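How to budget for a two-arm robot

Start with the hands. Sales quotes love to bury them. Ask Tescombe or Plerell for a separate price on each hand, plus spares, and get it in writing.

Then watch it work on small pegs before you sign. Two hours minimum, your parts if they'll allow it. I'd hold back 11 percent for cables and repairs, whatever the rep says.

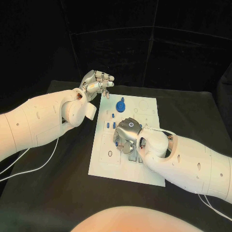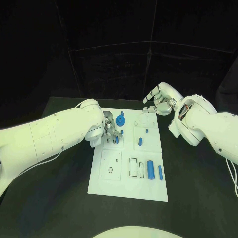 Two white arms at a white task board with small blue parts.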